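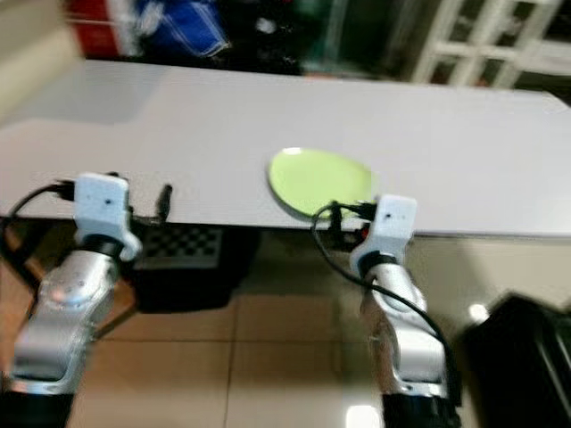
Home & Table | Features

The case against the coloured plate

Somewhere in the last few years the white dinner plate became an embarrassment. Shops that once stacked it to the ceiling now offer sage, clay, butter and a pale green that seems to have followed me into every restaurant I have visited since October. We are told it makes food look better. I have my doubts.

Rebecca Farina, who buys tableware for the Valentini shops, is patient with people like me. "Green is the one that sells," she says. "Customers pick it up, put it down, walk round the shop and come back for it." When I ask what it does for a plate of peas she laughs and changes the subject to risotto.

So I borrowed a set from the Hora range and ate from it for 24 days. Tomatoes looked splendid. So did a fried egg. Salad vanished into the background, and a piece of poached chicken took on a complexion I would rather not describe. Pasta was pasta.

The table has more to do with it than the makers let on. A light green plate on a white top is a cheerful thing, and it is how you will nearly always see one sold. Put the same plate on the brown oak most of us own and it goes flat. My neighbour Leonardo Ruggiero, who had been promised lunch and got a lecture, thought it looked like something from a hospital.

Ornella Villa has glazed pots in Murau for most of her working life and dislikes the word "trend" as much as I do. Her complaint is with the matching set. "People buy eight because the box has eight," she told me. "Buy one. Use it for bread, or for cheese. See if you still like it when it has a scratch." She keeps a single green plate by her kettle for teabags and toast crusts.

It is sensible advice, and it would be ruinous for the trade. A set from Bondance costs 100 pounds, and the leaflet inside talks at some length about mood. Mine did not alter. The cupboard is another matter — a rim a finger's width wider than your old plates will stop the door closing, and the leaflet has nothing to say about that.

I have sent the borrowed set back and kept 3, paid for, in the colour I spent the month complaining about. They are good for toast. For dinner I am still using the white ones, including the chipped one, which goes to whoever arrives last.

Words: Hugo Arroyo

Contact us | Subscriptions | © Home & Table | Back to top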